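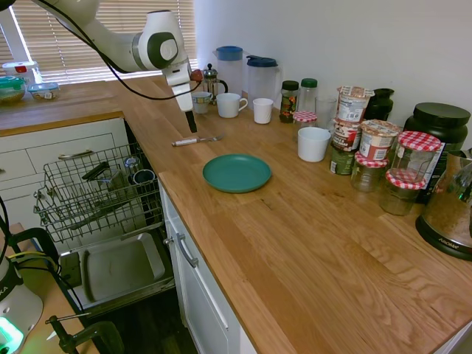

Fork approach, dishwasher task, kitchen bench. Rack out, blinds down.

Home | Notebook | Rigs | Data log | Search

September, entry begun 16:40
Posted by: kitchen bench

Target for the dishwasher set is 2,000 usable episodes. We have 1,557 recorded and 1,315 that survive review, so the other 242 are a record of me learning to drive the arm. Endow files them under "operator", which I take personally.

Worked on forks today. Mugs are easy, you come in over the rim and close. A fork lying flat on butcher block gives you a few millimetres of handle to get hold of and a strong wish to slide away. Best results coming straight down, pausing just above the handle, then lowering slowly until the tips touch wood. If I skip the pause, the trace has a nasty jerk in it and the Zurau policy copies the jerk faithfully. It copies everything faithfully. It has also picked up my habit of dithering over the plate.

Fork angle: leaving it diagonal for this batch. The earlier forks were nearly all square to the counter edge, and the policy went to pieces when somebody put one down at a slant like a normal person.

Clutter: keeping the back of the counter full. Mugs, pitchers, French press, the jam jars with gingham lids, the tower of instant food cups. Carrasco wanted it cleared for "clean data". We tried clean data in the spring and got a model that could only work in a show home. The kettle stays too.

Lighting: daylight through the slats moves across the wood all afternoon. Left it alone. Did note blind position at the start of each run, which is more than I managed last time.

Cable: check the slack in the loop near the gripper before any long reach to the rack. It caught twice before lunch, both episodes binned.

Cener export still drops the last half second of an episode if you hit stop and save together. So don't. Count to one.

To do:
- rerun review on the 925 older mug episodes, new labels
- spoons, same angles as forks
- second plate, any colour but teal
- find out who keeps eating the biscuits off the rig shelf

Stopped 18:10. Arm parked, forks back in the drawer.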